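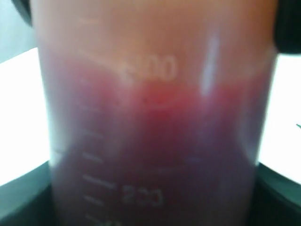

How much dye liquor do we get out of one jar of dried hibiscus?

Enough for one small skein if we're greedy about color, or two if we can live with pink.

March 27, 2026. Dye bench, Goltlow workshop

Hibiscus day! I have been looking forward to this since Brittany brought the sack back from Cakedville. The dark red is gorgeous and I'm already trying not to get attached, as everything we know about hibiscus says it won't stay that way on wool.

Recipe as done: 40 g dried calyces, tap water to cover generously, brought up slowly and kept under a simmer, then strained twice through the old muslin. Ended up close to the 400 line in the plastic beaker. I'd call that 400 ml and no finer, the liquor foams when you pour it and I wasn't going to stand there waiting for bubbles. Purple at the bottom, proper crimson up near the surface where the light gets through. Vernon says plum, I say wine, the label on the sample card will say wine because I have the pen.

Wool is the Bouchard two-ply, skein weight 40 g, alum mordant from Tuesday's pot. Wetted out well before it goes in.

Side tests on paper strips, a few drops each:
- plain liquor: pink-red, dries toward mauve
- with vinegar: brighter, really lovely, almost cherry
- with a pinch of washing soda: goes gray-green in seconds (I did it three times just to watch)
- with iron water: near black, then a slate purple

The iron one is the surprise. Raymonde wants a whole skein of it and I think she's right, so that's next after the plain one. Keep the iron pot well away from the others please, we all remember the madder.

Page 226 in the big binder has the September elderberry batch for comparison. Similar color in the beaker, much browner on the fiber. I'd like to see both cards side by side in the window for a few weeks, half of each covered with foil.

Still to do: rinse the muslin before it sets, write up pH (strips are in the Nukel tin), order more alum. We're down to 11 sachets and Jaxon has the silk class coming.

Oh, and the spent calyces smell wonderful. I've kept them in the fridge in a lidded tub, marked DYE. Second extraction on Monday.

Shares: 6
Comments (3)

Jaxon Arsenault
Please leave me the alum! Silk wants less than you think but I'd still like most of a box.

Aivar Ozoliņš
Did you add the vinegar to the strip or to the liquor first? I got a flatter red doing it on the strip.

Raymonde Carrier
Iron skein, yes, yes, yes. I'll bring my own pot so no one has to scrub.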